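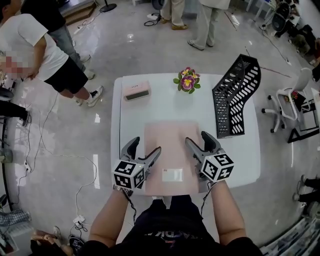
Hobbies > Robotics > Teaching by hand

Hand-held grippers keep losing their spot, what am I doing wrong?

Posted in June by Favodell, 9:40 pm

I'm recording desk-tidying demos with a pair of hand-held grippers, the kind with a marker cube on each one. I've done 122 takes now and in heaps of them the left one drops out of tracking partway through, usually when I reach across my body. Do I bin those takes or can they be patched? And do you start every take with the jaws open? My mate reckons it doesn't matter, I reckon it does.

Tiburcio Tovar
Jaws open, every time! I start with both of mine just over the table, either side of whatever I'm about to move, and hold still for 2 seconds before I go (makes trimming so much easier later). As for dropouts, it's nearly always your own wrist rolling the cube out of view. Slow down and keep your elbows out a bit. I'd patch a gap of a few samples and chuck anything longer. Oh, and check for glare on the markers, a shiny white table can be a pain under ceiling lights.

Esell
just record more. I did 501 and stopped worrying

Last updated: June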